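Paper cups, checked tablecloths and other things I've stopped throwing out

Right, paper cups. I said last time I'd come back to these and then the whole business with the blocked sink took over, so this is it at last. We seem to end up with odd ones after every birthday and takeaway 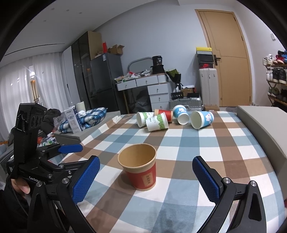 and for years I shoved them in a carrier bag under the sink, where they got squashed and then went in the bin anyway. Such a waste, when most of them had never had a drop in them!

My first tip is to get the lot out on the table before you decide anything. Stand them up one at a time, have a look inside and run a finger round the rim. A rim that has gone soft or started to unroll will dribble down somebody's chin, so those go in the craft pile. Anything with a split seam goes too. The good ones I sort by size and only then by pattern, because a wide cup jammed into a narrow one never comes out again without a fight (ask me how I know).

Stacking. Don't press them down! Drop each one into the next and leave it. If they're already stuck, hold the stack sideways and roll it gently between your palms, and they'll usually let go. I keep mine lying down in a long bread bag with the end folded under and a clothes peg on it. They stay clean and the bag slides in along the side of the cupboard where nothing else fits.

If you're buying new, look at what you really get through. I once ordered a box of 1,000 from Rokine since it worked out so cheap per cup, and we were still drinking squash out of them two Christmases later. A sleeve of 34 does us for a party now, with a few over for spills.

What to do with the craft pile:

Seedlings. Poke a hole in the bottom with a skewer and stand them on a tray. I start my sweet peas this way in January on the back bedroom windowsill. The cup goes floppy after a few weeks, so pot on before it gives up.

Screws and picture hooks. One cup per job while you're taking furniture apart, with the name of the furniture written on the side in biro.

Paint. A splash of emulsion in a cup is so much easier to carry up a ladder than the tin - just don't leave it overnight.

Drawers. Cut them down to half height and they'll hold hair bobbles, batteries, rubber bands, all the stuff that rolls to the back.

Now, the tablecloth. I do love a check, and it's very forgiving of crumbs and tea drips, but light cups go over on cloth the minute someone tugs a corner. Clips on the table edge help. So does pouring the drinks at the worktop and only carrying over the cups that are full. For a tea stain, cold water first and dab from the back, then a little washing-up liquid, and leave it a good half hour before it goes in the machine. I wash mine at 40 and hang it dripping wet so I don't have to iron it.

Blankets on the sofa, quickly, as I had a message from Dong-hyun Won asking how to stop his sliding off. Tuck the top edge down behind the back cushions with a rolled-up magazine pushed in after it. It holds really well, even with children.

And shoes! If your rack is in the same room as the table, put a spoonful of bicarb in an old sock, knot it and pop it inside any trainers that need it. Change it every couple of months.

Next time I'm doing suitcases, and what I keep in mine between holidays (winter bedding, mostly). Send me your own if you've got a good one.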